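Cómo recuperar el negro de una prenda de algodón desteñida

Actualizado: 2022-06-13

El algodón negro pierde color con los lavados, el sol y el sudor. Si la tela está entera y solo ha perdido intensidad, se puede volver a teñir en casa en una tarde. El método sirve para algodón, lino y viscosa. El poliéster necesita otro tipo de tinte y mucho más calor, así que conviene mirar la etiqueta de composición antes de comprar nada.

Lo que hace falta

Tinte negro en polvo para fibras naturales (yo uso el de Brostix, en sobres)
100 g de sal gruesa
Una olla grande de acero inoxidable que no se vaya a usar más para cocinar
Guantes de goma y una cuchara larga
Vinagre blanco
Una báscula de cocina

Preparación

Pese la prenda en seco. La última que teñí daba 562 g y necesitó 2 sobres. Con menos tinte, el negro se queda en gris azulado o verdoso, que es el fallo más común.

Lave la prenda con detergente y sin suavizante. Las manchas de grasa hay que quitarlas antes, pues el tinte no las tapa. No la seque: debe entrar mojada en el baño.

El teñido

Llene la olla con agua suficiente para que la tela se mueva con holgura y caliéntela sin que llegue a hervir. Disuelva el polvo aparte, en un vaso de agua caliente, y cuélelo al echarlo en la olla. Añada la sal y remueva.

Meta la prenda extendida, sin nudos ni mangas vueltas. Remueva sin parar durante los primeros 23 minutos — es cuando se forman casi todas las manchas — y después cada poco, hasta completar una hora. Apague el fuego y deje que el baño se temple con la prenda dentro.

Aclarado y fijado

Aclare con agua templada y luego con agua fría, hasta que salga clara. Para terminar, déjela media hora en agua fría con un chorro de vinagre. Escurra sin retorcer y seque a la sombra, del revés.

Las costuras suelen estar cosidas con hilo de poliéster y no cogen color. Gunārs Vanags, que me enseñó a teñir, las repasaba con un rotulador textil. Yo las dejo como están.

Los primeros lavados deben ser en frío y por separado. Una vez seca, planche por el revés y espere a que la tela se enfríe antes de doblarla.

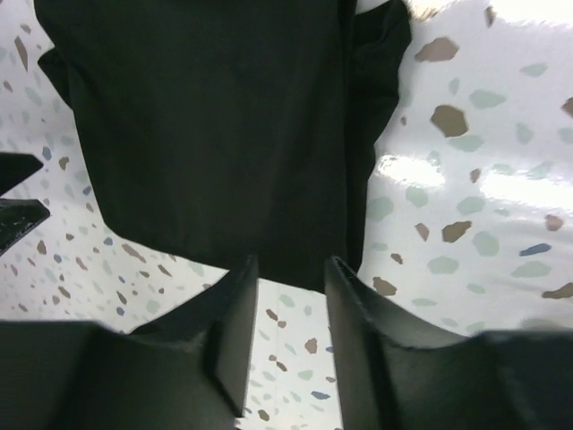
Guarde el tinte sobrante en polvo, bien cerrado y lejos de la humedad. El baño ya usado no sirve para otra prenda negra, aunque todavía da un gris aceptable en trapos y bolsas de algodón.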